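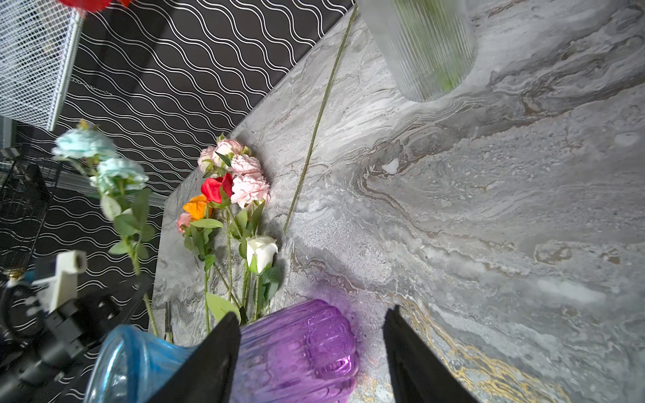
How long should a sealant coat cure before the stain test is read?
Six days at room temperature, with the slab kept level and uncovered.

Workshop notebook, December. Entry by Ynyr Hughes, Burnmont bench.

The Flellevon coat was applied to slab 373 at 9:40 a.m. in two passes. The second pass pulled slightly at the left corner and was leveled with a clean pad. Slab 484 received the Iller coat under the same conditions. Both labels were checked against the register. The entry for 484 had been filed under the wrong supplier and has been corrected.
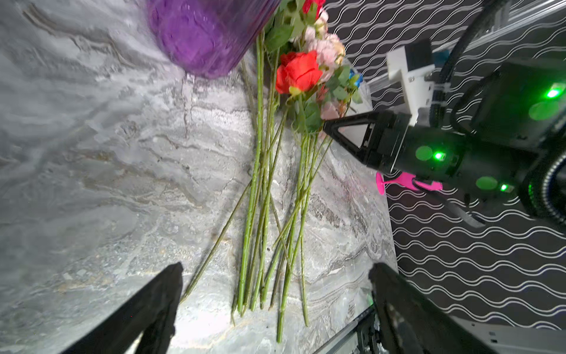 Stain drops (coffee, lemon juice, cooking oil) are to be placed in the order listed on the Ruddock sheet and wiped after the full interval. Colleagues are asked to use the white cloths only. The blue cloths left lint on the previous set, and those readings have been struck from the record.

Gloss meter readings before coating are entered on page 6. The meter was zeroed twice. Slab 857 remains uncoated as the control and should not be cleaned with anything except water.

Outstanding: order pads; return the borrowed level to Ruddock.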